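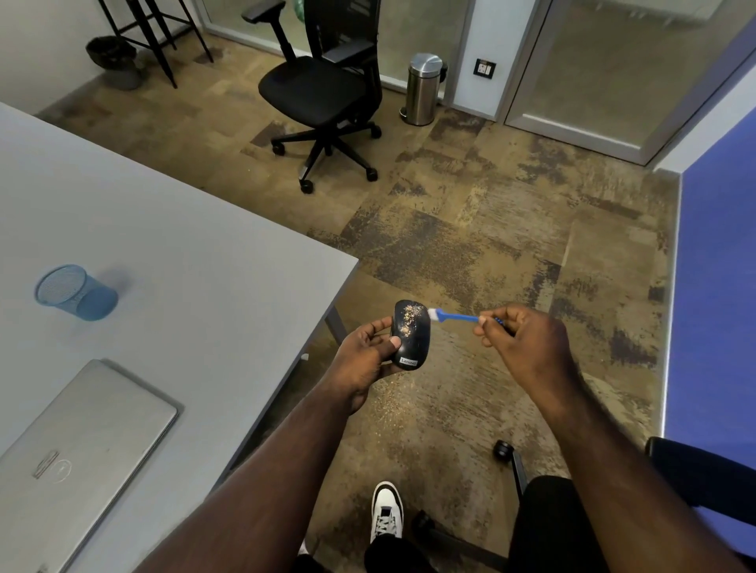 Figure 4. Nettoyage de la coque d'une souris sans fil Lenovo à l'aide d'une petite brosse bleue à poils blancs.

Imprimer | Envoyer par e-mail
Classé dans : Entretien de la maison > Appareils et durabilité > Travaux de recherche
5 août 2018, par l'équipe Usages domestiques de Dimville

4. Entretien courant et pannes de l'aspirateur traîneau

4.1. Constitution du corpus

Le matériau principal de cette section est formé par les fiches de l'atelier Bostier, qui répare les aspirateurs des particuliers à Dimville et dans les communes voisines. L'atelier nous a remis 3188 fiches. Nous en avons retenu 2680. Les fiches écartées concernaient des appareils d'un autre type (balais électriques, aspirateurs de chantier, injecteurs-extracteurs) ou bien ne portaient aucune indication lisible sur la cause de la panne.

Chaque fiche comporte l'âge déclaré de l'appareil, le motif de la visite dans les mots du client, le constat du technicien et la réparation effectuée. Il faut souligner que ces deux formulations, celle du client et celle du technicien, ne coïncident que rarement. Le client dit que l'appareil « n'aspire plus » ou qu'il « sent le chaud ». Le technicien écrit « flexible obstrué au coude » ou « filtre moteur colmaté ». Nous avons codé les deux séparément, et c'est la distance entre elles qui nous intéresse dans la suite.

Le codage a été fait par deux lecteurs travaillant de façon indépendante. Les désaccords ont porté surtout sur la catégorie « usure de la brosse », que l'un des lecteurs réservait à la brosse rotative et que l'autre étendait aux semelles à poils fixes. Nous avons adopté la définition étendue.

4.2. Les motifs déclarés

La perte d'aspiration domine nettement parmi les motifs déclarés, devant le bruit anormal et l'arrêt en cours d'utilisation. Dans la majorité des cas codés comme perte d'aspiration, le moteur est en bon état. La cause se trouve sur le trajet de l'air : sac trop rempli, filtre de sortie jamais remplacé, joint du couvercle déformé, objet bloqué dans le tube. Ces défauts relèvent tous de l'entretien que la notice confie à l'utilisateur.

Nous avons donc consulté les notices des modèles les plus représentés dans le corpus, parmi lesquels le Kenbridge à sac occupe la première place. La notice du Kenbridge consacre une page entière au changement du sac et deux lignes seulement au filtre placé devant le moteur. Le mot employé pour ce filtre change d'un chapitre à l'autre : il est nommé « filtre de protection » dans la liste des pièces, puis « microfiltre » dans le tableau des anomalies. Un lecteur attentif peut comprendre qu'il s'agit d'une seule pièce. Un lecteur pressé, qui cherche pourquoi son appareil s'est arrêté au milieu du salon, le comprendra moins facilement.

Une difficulté semblable apparaît pour le témoin de remplissage. Sur ce modèle, le témoin réagit à la dépression dans le compartiment et pas au volume de poussière. Il passe donc au rouge quand le tube est bouché, et plusieurs clients disent avoir changé le sac plusieurs fois de suite avant d'apporter l'appareil. Les techniciens de Bostier connaissent bien cette situation — leurs fiches l'abrègent par les trois lettres « TRV », pour « témoin rouge à vide ».

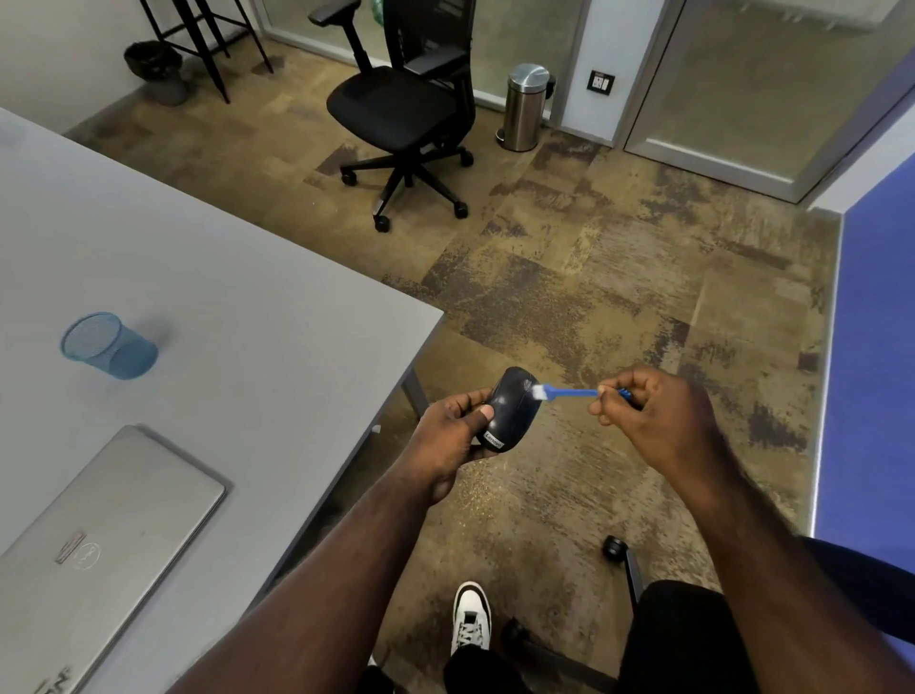 À l'inverse, les pannes qui touchent l'enrouleur du cordon sont décrites par les clients avec beaucoup d'exactitude. Le défaut est visible, il se produit toujours au même endroit du câble, et le client le montre volontiers au comptoir. La distance entre les deux formulations est ici presque nulle. Nous proposons d'y voir un effet de l'accessibilité de la pièce : ce que la main touche à chaque usage est bien nommé, tandis que ce qui reste sous le capot reçoit un nom vague ou pas de nom du tout.

4.3. Essai sur appareils rendus

Pour vérifier si l'entretien seul suffit à rétablir l'aspiration, nous avons demandé à l'atelier de mettre de côté 12 appareils abandonnés par leurs propriétaires après le devis. Tous étaient codés « perte d'aspiration » du côté du client. Les appareils ont été essayés dans l'état où ils avaient été déposés, puis après un entretien conforme à la notice : sac neuf, filtres neufs ou lavés selon le cas, flexible débouché, joint essuyé, cheveux retirés de la brosse.

La mesure de dépression a été prise à l'extrémité du tube avec un manomètre Pietrzak, l'appareil étant réglé à la puissance maximale. Avant chaque lecture, l'appareil fonctionnait pendant 30 minutes sur le même tapis, afin que le moteur atteigne une température stable. La variateur de puissance de deux appareils présentait un jeu important — nous l'avons maintenu en butée avec un ruban adhésif pendant toute la durée de l'essai.

Après l'entretien, la dépression est revenue dans la plage donnée par le fabricant pour la plupart des appareils. Trois n'y sont pas parvenus. Sur l'un, le carter était fendu près de la prise du flexible, et la fente se refermait quand on appuyait dessus, ce qui explique sans doute qu'elle n'avait pas été remarquée au dépôt. Sur les deux autres, les charbons du moteur étaient arrivés en fin de course. Leur remplacement n'était pas prévu dans notre protocole et nous ne l'avons pas effectué.

Le lavage des filtres a demandé plus de précautions que prévu. Les notices indiquent un séchage complet, mais sans dire à quoi l'on reconnaît que la mousse est sèche dans son épaisseur. Nous avons pesé chaque filtre avant le lavage et attendu que la masse ne varie plus entre deux pesées successives. Cette manière de faire n'est pas réaliste dans un foyer. Elle permet cependant d'exclure que l'humidité restante ait modifié nos lectures.

4.4. Limites

Le corpus ne contient que des appareils apportés à un atelier. Les aspirateurs jetés sans visite, ou réparés à la maison, n'y figurent pas, et il est permis de penser que l'entretien négligé conduit plus souvent à la déchetterie qu'au comptoir. L'âge des appareils est déclaratif ; plusieurs clients donnent l'année d'un déménagement ou d'un mariage à la place de l'année d'achat. Enfin, l'atelier a modifié le modèle de ses fiches au mois de janvier, en ajoutant une case « filtre absent ». Les fiches antérieures ne permettent pas de distinguer le filtre absent du filtre colmaté, et nous avons réuni les deux cas dans une seule catégorie pour l'ensemble de la période.

Les codes complets et la grille de lecture des notices sont donnés en annexe B.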